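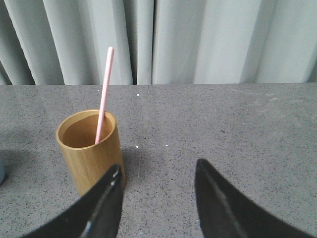 Trodametti

Hala Straw Transfer Kit. Demonstration recording for learning arms, tabletop size. In stock, ships flat.

One task, done properly. Straw goes from one cup to the other. Sounds easy, isn't – thin, light, rolls off if you so much as breathe on it, and half hidden by the gripper just when the policy needs to see it. Good test for anyone whose pick and place works fine on blocks and nothing else.

What you get
Bamboo holder, straight sided
Tumbler, periwinkle blue, tapered
Straws, pale pink, pack of 7
Printed start sheet and the task wording, word for word as we use it
Licence for the Hala starter set, 222 demonstrations

Not included: arm, gripper, cameras, table, curtain. Use what you have. A speckled grey top and a plain grey curtain are what we record on and the starter set matches that, so if yours is bright white expect to collect a few more of your own.

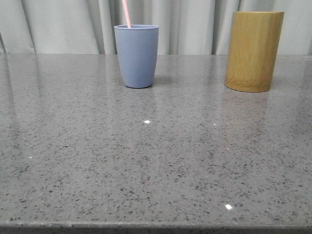

Two views per episode. Fixed one beside or above the table, second one on the wrist. Keep both. People drop the fixed view to save disk and then can't tell which cup was meant to be the target. Clocks need to agree aswell, the recorder checks this at the start and refuses if they don't.

Recording goes through Iva, our episode logger. Pedal to start, pedal to stop, second pedal to bin the take. Failed takes can be kept and tagged instead of binned, we'd keep them. Free with the kit, one seat, extra seats on request.

Move the cups between takes. Swap sides, change the gap, lean the straw another way. A set where the blue cup never shifts will teach the arm where the blue cup was on the day and not much else. 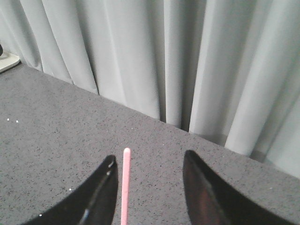
Photo: Trodametti / Tijani bench

Full set is sold seperately as Hala Large. 1539 demonstrations at the last count, going up to 2000, later additions free to anyone who already has it. Same objects, same task wording, both views, gripper position logged at every step.

Will it work with my gripper? Two fingers, yes. Suction, no. Curved fingers are fine, but go slow on the close – straws crush and a crushed one should come out of use straight away. Spare packs listed under Parts.

Updated 2 May 2020: start sheet reprinted, old one had the left and right cups the wrong way round. If yours came in February ask for the new one, no charge.

Quotes and lead times by the form. Please say which arm.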